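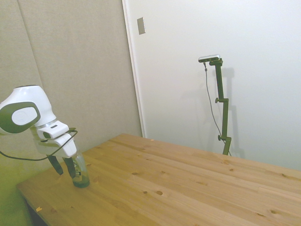 Site carpenters and general laborers wanted - Genwood, Parkska

Start: January, sooner if you can. Mon to Fri, 7 am on site, done by 3.30. Some Saturdays when a pour slips.

Genwood is a small building contractor. Extensions, loft conversions, barn repairs, the odd new house. Right now two jobs running and a third about to break ground out at Porkby, so we're short.

What we need

Two carpenters, first and second fix. Roof work too, cut roofs not just trusses. Own hand tools. Five years on site or close to it, tell us if it's less and we'll talk.
One laborer. No experience needed but you must be OK with heights and with mud. Porkby site is all clay.
Drivers license for the carpenters. Laborer can get a lift from the Parkska yard, van leaves 6.30 sharp.

Pay

Weekly, every Friday. Rate depends on what you can do, we'll say a number on the phone. Boots and wet weather gear supplied. 20 days paid leave plus holidays. Tool allowance of 100 a month for carpenters after the first three months.

The Porkby job is a 3000 sq ft house with a seperate garage, timber frame, slate roof. Should run until fall. After that the Kulkarni mill conversion, which is mostly joinery and a lot of old beams. So this is steady work, not a few weeks.

How to apply

Call the yard after 3.30 or drop in, Unit 738, Parkska Road, gate on the left past the tire place. Bring two references we can ring. No need for a resume, a page with your last few jobs on it is fine. Photos of work good if you have them.

No agencies please. Subs can get in touch seperately, roofers and plasterers mostly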